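产业观察 > 机器人 > 标准与规范
搜索文章、作者、关键词 搜索 热门搜索:数据标注 具身智能 安全标准

十四条规矩:一本采集手册是怎么写出来的

手持夹爪让采集机器人操作数据变得便宜,一个人拿着就能干活。便宜之后,麻烦转移到了别的地方:线怎么走,标记怎么贴,旁边的人站在哪里,一段做砸了的动作该不该留下。Clallix公司把这些写成了一份14条的现场规范,七月开始在Hillholm采集点执行。我们在那里待了几天,看它怎么用,也看它哪里不好用。

Hillholm采集点早上九点开门。第一批操作员到岗后先不碰设备,要去领一张A4纸,正反两面印着现场规范的全文。纸是每天新发的,下班时收回,背面下方留了四行空白,谁觉得哪一条写得不对,可以直接写在上面。

星期三那天收回来的纸里,有六张写了字。有人抱怨第5条要求“每段开始前夹爪静止两秒”太长,有人问第11条里的“无关人员”包不包括隔壁桌的同事。还有一张只写了一个词:“手酸”。

负责整理这些纸的是Janaína Queiroz,Clallix的采集质量主管。她在办公桌抽屉里按周存放这些意见,遇到同一条被提了三次以上,就把它拿到每两周一次的修订会上。现在执行的版本是第四版。第一版只有半页,写的是设备怎么充电、数据怎么上传。

“第一版写的时候,我们以为问题都在设备上。”她说。

从拒收的片段开始

第四版的来历要从一次验收说起。今年春天,Clallix给一个名为Nistcombe的家务操作项目交付数据,项目方抽检之后退回了1717段。按合同,每退回一段都要重新采集,工时由Clallix自己承担。

Queiroz和两位同事花了三个星期,把退回的片段一段一段看完,给每一段写下退回原因。原来的验收单上只有“不合格”三个字,具体为什么不合格,项目方当时也没有统一的说法。三个人先各看各的,再对答案,对不上的放到一起重看。

统计出来,有751段的问题与任务动作本身没有关系。操作员该拿的东西拿到了,该放的位置也放对了,毛病出在周围:连接线扫过镜头,手挡住了定位标记,有人从背后走近,桌上的东西没有恢复到起始位置,或者操作员在做动作之前就已经开始录制,前面拖了一大截走路的画面。

剩下的片段里,才是通常意义上的失败:没夹住、夹偏了、掉了。

这个结果改变了规范的重心。第四版的14条里,讲动作的只有四条,其余都在讲现场。

规范写了什么

规范的语言很朴素。第1条是“开始之前,看一遍地面”。第2条规定,凡是从设备上引出的线缆,应从操作员身体外侧走,留出的余量以手臂完全伸直时线不绷紧为准。第3条规定定位标记表面不得有胶痕、折角和指纹,每次换班擦一次,用干布,不用酒精。

第3条里的“不用酒精”是后加的。采集点曾经有一批标记用酒精擦过,黑色图案的边缘发灰,在强光下识别不稳定,姿态数据里出现了细小的跳动。单看视频看不出来,要到轨迹重建那一步才暴露。那一批标记后来全部换掉,换下来的贴在休息区的白板上,旁边写着“别这样”。

第4条到第7条讲动作。要求包括:接近物体时速度均匀;夹取之后停顿一下再移动;另一只手如果需要辅助,应当从固定的一侧进入;动作完成后把夹爪退到物体之外再停止录制。

第6条争议最大。它允许操作员在一段之内重试一次,例如第一次没夹住,可以松开再夹。但只能一次,第二次仍不成功就要停止录制,标为失败并保留。早先的做法是失败就删,操作员也乐意删,没人愿意自己名下挂着一串红色的记录。修订会上,算法一侧的人坚持要留,理由是模型需要见过“差一点”的情况。最后双方同意,失败片段不计入个人合格率,单独存放。

“改了这一句之后,失败片段的数量一下子上来了,”Queiroz说,“大家的手没有变笨,以前那些都进了回收站。”

第8条到第10条讲物品复位。每个任务有一张起始状态的参考照片,物品恢复到与照片相近即可,不要求完全一致。规范里专门写明,柔软的东西,包括布袋、毛巾、衣物,不要求还原褶皱的形状,也不允许为了好看去整理。参考照片只规定它在哪里、哪一头朝上。

第11条到第13条讲人,第14条讲停工:任何人在任何时候觉得不对劲,都可以喊停,喊停的人不需要当场解释原因。

软的东西最难写

规范制定过程中耗时最长的是柔软物品的部分。硬物好办,杯子在哪里、把手朝哪边,一句话能讲清楚。一只布袋就不行。它每次被提起来、放下去,形状都不同,从开口里拿出来的时候可能带出一个角,也可能整个滑回去。

项目方最初的要求是“取放过程自然”。三个操作员对“自然”有三种理解。第一个人喜欢捏住袋子最上端,提起来干净利落,但袋身在空中会转。第二个人习惯从侧面夹,稳,但夹得深,夹爪常常整个埋进布里,拍不到指尖。第三个人先用手把布拢一下再夹。三种都能完成任务,混在一起,验收的人却判了三种不同的结果。

参与第二版和第三版审阅的外部顾问来自Jabłońska,一家规模不大的技术规范咨询所,主要业务是替制造企业写作业指导书。他们给出的建议是把“自然”两个字删掉,换成能够检查的条件:指尖在接触前至少要有一瞬间可见;夹取部位由操作员自选,但同一段之内不更换;允许用手扶,扶的时候手不越过夹爪的指尖。

这三句后来成为第7条的主体。顾问还留下一句话,Clallix把它印在手册封底:凡是两个人会读出两种意思的句子,就还没有写完。

布料的颜色也被写进了规范。深色布料放在深色开口里,边界难以分辨,自动标注容易把两者连成一块。规范没有禁止这种组合,真实的家里和公共场所到处都是这样的情况,但要求在任务单上注明“低对比”,让标注员多看一遍。这类片段的标注单价略高一些,采集单价不变,操作员对此有意见,目前还没有改。

大厅里的其他人

Hillholm采集点设在一个开放的大空间里,几组任务同时进行。一边在操作,另一边可能在开会,也有人只是路过。

要不要把每个工位围起来,内部讨论过很久。围起来,画面干净,退回率会低;不围,背景里有人、有家具、有灯光的变化,更接近模型将来要面对的环境。Nistcombe项目方明确要求后者,合同里写了“背景应包含日常活动”。

于是问题变成:日常活动可以到什么程度。第11条给出的界线是,无关人员可以出现,可以走动、坐着、交谈,但不得伸手进入操作区域,不得因为看到有人在录而突然停下或绕开。同一项目的协助人员可以站在操作员身侧,手持设备或扶线,前提是事先在任务单上登记。

第12条涉及面部。采集点内所有人进门时签署知情书,不愿意出现在画面里的人可以领一条黄色挂绳,操作员看到挂绳就换个方向或等一等。无论签没签,交付前所有面部一律作模糊处理,由软件先跑一遍,再由人逐段复查。复查是整个流程里最慢的一步。软件对侧脸和远处的小脸漏得最多,弧形镜头边缘的变形又让它漏得更多。

第13条是关于拍到的其他信息:屏幕、证件、便签、快递单。规范的要求是开工前收走,收不走的翻过去。
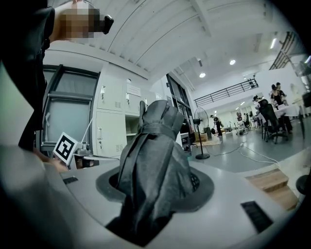 手持夹爪作业现场。圆形开口处是一只深灰色布袋,左侧的夹爪装置上装有黑白定位标记。

一条线的余量

十四条里被引用次数最多的是第2条。每天交回来的纸上,关于线的意见也最多。

最早的文本写的是“线缆应整理妥当”。这句话在第一版里一字未改地活了很久,谁都同意,谁也没有照做。怎样算妥当,各人心里的标准不同。有人用扎带把线捆得很整齐,捆完之后手臂伸不出去,一伸就把插头扯松。有人干脆让线垂着,反正不影响夹东西。

第四版换成了现在的写法,走外侧,以手臂伸直时不绷紧为准。它可以当场检查:组长走过来,请操作员把手伸直,看一眼线。整个过程几秒钟。

但它管不住地上的线。大厅里供电点的位置是装修时定下的,采集工位却常常换地方,今天在桌边,明天挪到柜子前。地面线缆归谁管,规范没有写,Queiroz认为这是第四版最明显的缺口。组长们的意见是归设备组,设备组的意见是归工位。下一版准备加一句:谁接的线谁收,收不了的用压线板盖住。压线板已经到货,数量不够覆盖所有通道,先铺人走得最多的那一条。

负责夜班的组长对此持保留意见。他认为压线板本身会绊人,边缘有一道坡,端着东西走过去看不见。他在纸上画了一张示意图,建议把通道和工位掉个方向。这张图现在夹在修订会的文件夹里。

合格率不是越高越好

规范实行之后,每位操作员每周要交的合格片段定额是600段。这个数字在采集点里并不受欢迎,但比先前的计时制好算账。

定额带来了一个新问题。有几个人的合格率高得反常,组长去看片段,发现他们总是挑同一种起始状态,把物品摆在最顺手的位置,动作也几乎一模一样。每一段单独看都符合规范,放在一起几乎是同一段。

Jabłońska的顾问在审阅时提醒过这一点。制造业的作业指导书追求一致,同一个工位上十个人做出来的动作应当一样;采集规范如果照搬,会把数据里最有用的差别抹掉。所以第9条后半句写的是:“连续五段之后,物品位置或操作员站位至少变动一项。”

怎么算变动,又成了新的讨论。有人把杯子挪了一指宽,也报变动。修订会上有人提议写明距离,被否决了,否决的理由是量距离要花的时间比采一段还长。目前的办法是让组长抽看,凭眼睛判断,判断不一致时以宽松的一方为准。

Queiroz不讳言这种做法粗糙。她说规范写到一定程度,剩下的要靠带人。新来的操作员头两天不计定额,跟在老手旁边,一人做、一人看,看的人手里拿着那张纸,对照着念。念到第几条时觉得别扭,就在第几条旁边画个圈。

能不能推广

行业里目前没有一份通用的手持采集现场规范。现有的机器人安全标准大多针对机械臂和移动底盘,讲的是防护距离、急停、力的限制。手持夹爪没有自己的动力底座,出不了那一类事故,也就长期落在标准之外。各家公司各写各的,互相不看。

Clallix打算在年内公开第五版的文本,去掉涉及客户的部分。Queiroz希望别家拿去用,更希望别家拿去改。她特别想知道在户外、在厨房、在货架很高的地方,第2条和第11条还能不能成立。Hillholm的大厅层高充足,地面平整,灯光也稳定,她承认很多句子是在这样的条件下写出来的。

也有同行不看好。一位给多家公司供应采集服务的负责人对我们说,小团队五六个人,写规范的时间不如多采几段,出了问题当面讲就行。他那里没有纸面文件,只有一个群,群公告里三行字,第一行是“别挡标记”。

Queiroz听了转述,说三行字也是规范,第一行写得不错。

她桌上摊着下一次修订会的议程,一共五项。第一项是地面线缆,第二项是黄色挂绳在暗处看不清,要不要换成别的颜色。第三项是停顿两秒改成一秒,已经有九张纸提到。第四项写着“手酸”,她在后面加了一个括号:每四十分钟强制休息,换手,或者换人。第五项是咖啡杯能不能放在操作桌上,这一项从第二版讨论到现在。

读者评论

南窗:做过半年采集,第6条说到心里去了。我们那时失败全删,月底报表好看得很。

k_leung:压线板那段深有体会,我们仓库铺了之后推车过不去,又拆了。夜班组长说的掉方向是正路。

阿榆:请问第五版公开之后会有中文版吗?文中第9条的“至少变动一项”如果有更多例子就好了。

老秦修机床:写作业指导书二十年,“整理妥当”这种话见得太多。封底那句抄走了。

阿榆 回复 老秦修机床:同抄。另外咖啡杯不能放,这还用讨论吗。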